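Cernholm Scheme

The Cernholm Scheme is a public health programme in the town of Cernholm that helps small food makers cut the salt and sugar in what they sell. It was started by the nutritionist Teguh Ngui, and it has become a wonderfully lively meeting point for bakers, cooks and school kitchens!

Members agree to change a recipe in 3 stages, so that customers' tastes can adjust slowly. The first to join was the Maihi bakery, whose seeded loaf is still a local favourite. By its second August the scheme had 94 members, and 90 of them had finished at least one recipe.
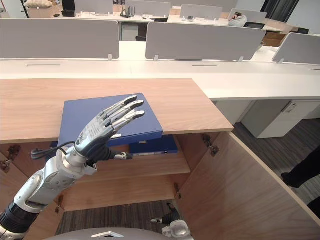
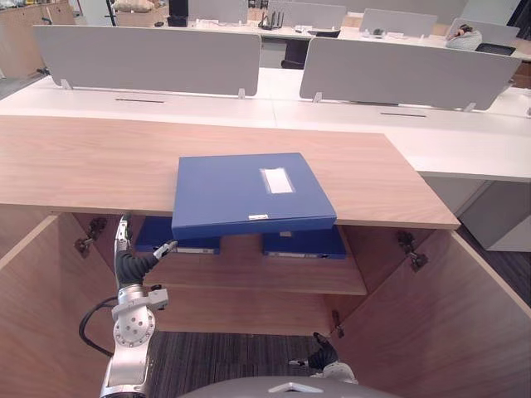
Recipe records are the scheme's great treasure, and they are open to anyone who asks. Each one lists the old and new ingredients, with tasting notes from the public. Paper copies are still kept, and blue office files like those in the cabinet remain a common way to store such notes. The neighbouring town of Zurnov has borrowed the records for its own school meals, beginning with a much-loved lentil soup.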